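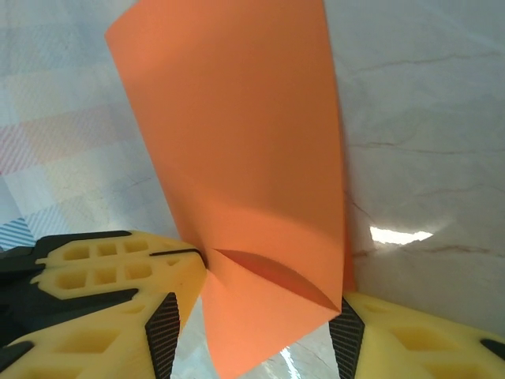
Workgate paper list
Re: Diagonal folds in coloured sheet, creep at the points
From: Dae-han Joo

Replying to the list as well, as two other people asked the same thing off it.

> I am cutting Soseck orange down to 152 mm squares and folding corner to
> corner for bunting. The first fold looks fine. After the second, the points
> no longer meet and one edge sits proud by 2 mm. I have changed the blade,
> checked the square with a steel rule and tried a different batch. The green
> from the same maker does not do it, or does it less. Is this grain, damp or
> me? There are 252 pieces to make by the end of November and I would like to
> stop wasting sheets.

Mostly grain, with a contribution from the order in which you press the crease.

Grain

Soseck coloured sheet has a noticeable grain. When you cut squares from a long sheet the grain runs parallel to one pair of edges, so a corner-to-corner fold crosses it at 45 degrees. The paper resists the fold unequally on the two sides and the upper layer slides towards the softer direction as you press. The slide is small on the first fold. On the second fold there are two layers under your finger and the error shows.

To find the grain, bend the sheet over without creasing it, turn it a quarter and bend it again. It bends more easily when the curve runs along the grain. Pencil a short line in one corner of each full sheet before cutting, and keep the squares stacked the same way round. I can't say why your green behaves better. Check whether it was cut from the other direction.

Damp

Possible, but I would expect the whole stack to curl and you do not mention that. Leave the paper unwrapped overnight in the room where you fold it. If the squares still measure true in the morning, discount it.

Pressing the crease

Most creep is put in here. People bring the corners together, pin them with one hand and run a thumb along the fold from one end to the other. The thumb pushes a bulge ahead of it, and the bulge has to come out somewhere. What I do is as follows.

1. Bring the two corners together and hold them flat. Let the fold stay as an open curve for now.

2. Press the middle of the curve only, with one finger, until it touches the table.

3. Work outwards from the middle to one end, then return to the middle and work to the other. Use light pressure. The sheet should now be a flat triangle with both raw edges level. Correct it at this stage if they are not, as the crease can still be moved.

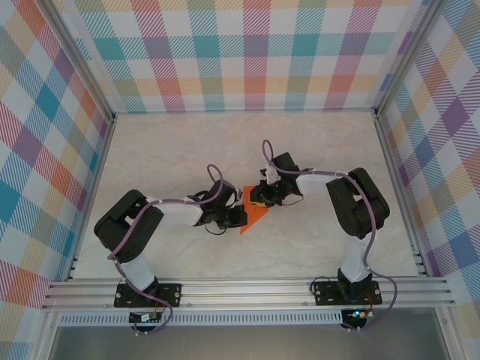 4. Go over the whole crease once with a bone folder or the back of a spoon. Do not go back and forth, particularly on the orange, as the surface polishes and the mark shows under a lamp.

5. Make the second fold the same way, middle first.

Trimming

The Śliwiński booklet advises folding first and trimming the points afterwards. It works, but the finished triangles vary in size and on a line of bunting that is visible. I would only trim pieces already folded.

Quantity

I have folded 1,000 of these in Rasolura 90 gsm using the steps above, and the points stayed within half a millimetre. Soseck is a softer sheet so expect slightly worse. Do ten with the grain marked and measure them before committing the rest of the stack.

If the error is still 2 mm after that, post the paper weight and the length of the original sheet and I will have another look.

Dae-han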